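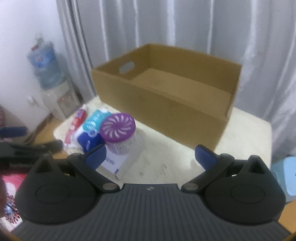
Flokley Ledger Connect
Reporting and data export for accounting teams

Flokley Ledger Connect takes the data from your accounting system and puts it in reports that the finance people can build by themselves. It works together with Mulham Finance and with Multon Books, both the hosted and the local installation.

Many of our customers came to us with the same situation. The month is closed, the manager wants the cost by department, and the only person who knows how to write the query is on vacation. With Ledger Connect you choose the accounts, the period and the columns from a list, and the report opens in your spreadsheet. If you change the period in the first cell, all the sheets are refreshed.

What is included

43 ready report templates (trial balance, aged payables, budget against actual, and others)
Report designer with drag and drop
Scheduled delivery by email or to a shared folder
Drill down from a total to the single journal line
User rights taken from the accounting system, so you do not maintain them two times
Export to XLSX, CSV and PDF

Editions

Team edition: up to 10 named users, one company database.
Group edition: no limit of users, consolidation of several companies, 4 reporting currencies at the same time. The exchange rates can be imported from a file or typed by hand.

Both editions receive the same updates. You can move from Team to Group at any moment, and your reports stay as they are.

Requirements

A Windows computer with a 64-bit spreadsheet program. For the scheduler we recommend a separate server with 2 processor cores or more. Please note that the scheduler is not available for the hosted version of Multon Books. We plan to add it in the May release.

Installation and support

The installation is done by your own IT department or by our partner Ji, who also offers training for the users, online or in your office. Templates from older versions of Flokley can be imported, but the page breaks must be checked after the import. Support by email is included in the price of the license.

To receive a quote, please write us the number of users and the name of your accounting system.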